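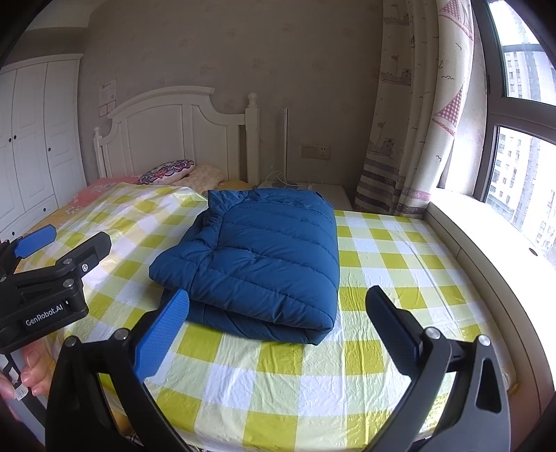
Blue comforter, folded, on the checkered sheet.

Can a machine fold a comforter yet?
Posted by Adom Ofori, January 2018

I fold one of these every morning and I'd like to retire. I can find robots that vacuum and robots that mow. Is there anything I can buy that does bedding? Budget is $500, and my dignity is negotiable.

Aurelia Zürcher
No. A towel is hard enough, and a towel is flat. A quilted thing puffs back up, the corners hide inside the folds, and it's heavier than most small arms can lift. I watched a demo in July where two arms took 19 minutes over one bath towel – and then dropped it. Your $500 buys a duvet cover and a nicer attitude.

Rostley63
my cousin has a robot vacuum and it ate a sock

Grotach
Agree with Aurelia. Fold it in thirds the long way, then in half. Takes me 60 seconds, no charger needed.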